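Search this site
Enter keywords
Go

How to Oil a Butcher-Block Tabletop

06/05/2021
By Vasilică Oprea

A bare wooden top needs oil before you use it and again whenever it starts to look pale. The work itself takes less than an hour. Most of the time goes to waiting between coats.

I use plain food-grade mineral oil from the hardware store. Linseed oil also works but takes days to cure. Cooking oils go rancid in the grain, so leave those in the kitchen.

What you need

Mineral oil
Sandpaper, 120 and 220 grit
A sanding block
Four or five lint-free cotton rags
A vacuum with a brush head

Clear the top and wipe it with a barely damp rag. Let it dry overnight. If there is old varnish on it, the oil won't soak in and you'll have to sand down to bare wood first. To check, put a few drops of water on the surface. If they are still beading after ten minutes, there is a finish left.

Sand with the 120 grit, always along the grain. Keep the block flat near the edges or you will round them over. Go over everything again with the 220. I have tried going up to 800 and the oil took so poorly that I had to go back and start again.

Vacuum the dust, then wipe with a dry rag. Do the underside too if you can reach it. A top oiled on one side only can cup over a damp summer, and mine did, in July, at the old shop in Siststead.

Pour a small puddle in the middle and spread it with a rag, working along the grain. The end grain drinks much more than the face, so go back to the ends a second and third time. Leave it for 30 minutes and wipe off whatever is still sitting on the surface. Wait a day and repeat. New wood wants three coats, and an older top usually takes two.

Hang the used rags outdoors to dry flat if you used linseed. They can heat up and catch fire in a pile.

Small dents can be lifted before the first coat. Lay a damp cloth over the dent and hold a warm iron on it for a few seconds, then let the spot dry and sand it with 220.

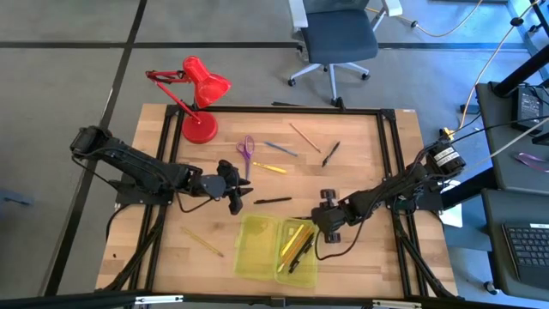
How soon can I put things on the table after the last coat?

Wait 24 hours after a mineral oil coat, then wipe it once more with a dry rag. Keep paper and fabric off it for another two days, as they pick up oil and stain.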